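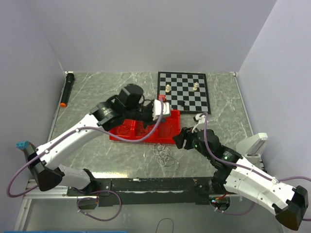

stotudholm-shore-log

Shore sightings from the Stotudholm inlet, birds and seals mostly, some porpoise. One CSV, one lookup table, a short script. Visitors wrote the sightings in the log books at the two viewing huts (Renine and Barrientos) and we typed them up.

Status: usable. Not finished.

What's in it

sightings.csv — 3882 rows, one per line in a log book
species.csv — names as written, matched to the name we use
clean.py — makes the first from the raw typing, needs Python 3 and pandas

Columns in sightings.csv

id: just a number, gaps are fine, we dropped duplicates
hut: R or B
month: month only. The books ask for a day but half the people skipped it
tide: low, rising, high, falling, blank
species_raw: what the visitor wrote, spelling kept
species: our match, blank if we couldn't tell
count: whole number. "lots" and "a few" are blank here, see notes
notes: free text, names and phone numbers taken out

Known problems

Renine is right by the parking lot and gets most of the traffic, so it has most of the rows. Doesn't mean more birds. Barrientos is a 900 meter walk over rocks and people who bother to go there usualy know their terns.

645 rows have no species match. A lot of "brown duck" and "seagull (big)". Please don't guess these and send them back as fixes, we've been through them.

Seals get counted over and over. Same animals on the same ledge all afternoon, every family writes them down. Do not add up the count column for seals and call it a population.

Winter is thin. The road past Hestetti closes when it ices up and the books sit there untouched.

Tide was filled in by eye. Treat it as a hint.
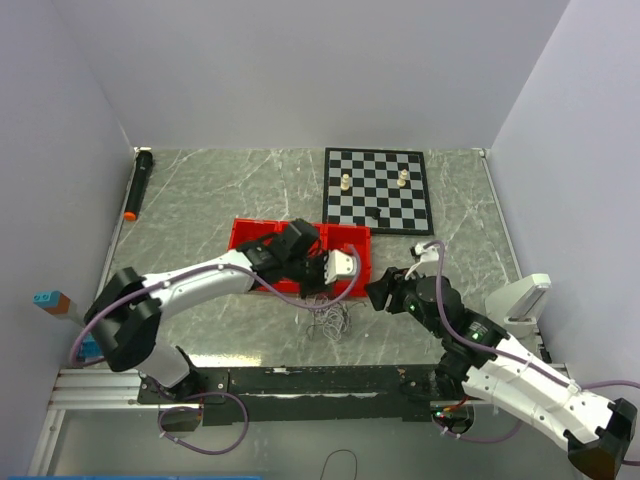 Page 2 of the first Renine book got soaked, we typed what we could read and put "water damage" in notes for those rows. Filter on that if you want it clean.

How to run

put the raw files in raw/
python clean.py
output lands in out/, overwrites without asking

If it dies on an encoding error, save the raw file as UTF-8 and try again. Haven't had time to fix that properly.

Good for: which months people see what, teaching, trip planning, seeing how visitors name things. Bad for: trends, abundance, anything that needs even effort between the huts.

Nest locations are not in here. We removed any note that gave one away and if you spot one we missed open an issue without quoting the text — just the row id.

License: CC BY 4.0. Credit "Stotudholm shore log" and thats enough.

To do

tide from the actual tables
French and German entries, only partly matched so far
the spring book from Barrientos, still in a box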